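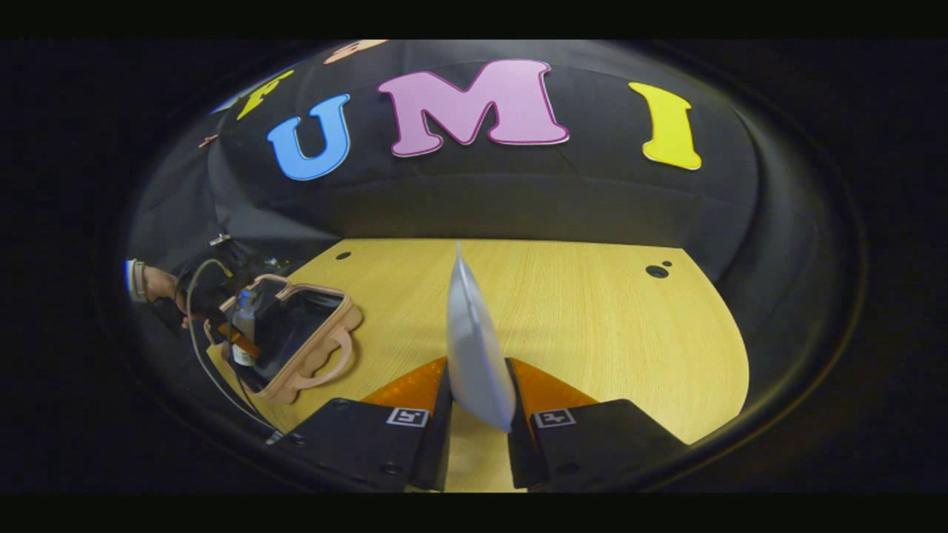 Drarkholm Annex, Work Table Inspection
Filled in by: Vasanthi Uddin
Month: December
Table ref: 114 (the yellow one)

1. Surface free of splinters and raised grain
Pass. Ran a cotton rag over it in both directions. The rag survived.

2. Finish intact
Pass. It is still extremely yellow. Tharindu Sikder picked the color and stands by it.

3. Holes and fixings
Pass with comment. There are holes drilled in the top, including two close together on the right. The edges feel smooth. Please stop using them as pencil holders, and please stop drilling new ones without writing it in the book.

4. Surface clear of loose flat items (paper, pouches, sheets)
Comment. Thin things on a smooth top slide, and they slide toward the floor, where people walk. Pick them up by the end and file them. "I was going to come back to it" was accepted last time and will not be again.

5. Legs and wobble
Fail, minor. Rocks toward the door when leaned on. The folded Plullora brochure under one leg is not a repair. Minoru Tsuji to fit a proper foot.

6. Black fabric behind table
Pass. Hung securely, flame label found on second attempt. Needs a lint roller, though that isn't a safety matter and I have been asked to stop mentioning it.

7. Lighting adequate for close work
Pass. 1,450 lux at the middle of the table at 3 p.m.

8. Drinks
Ring marks found. See item 8 on the last four sheets.

Result: usable, with item 5 open. Copy to Debashish Marikar, who has the key to the screw cabinet.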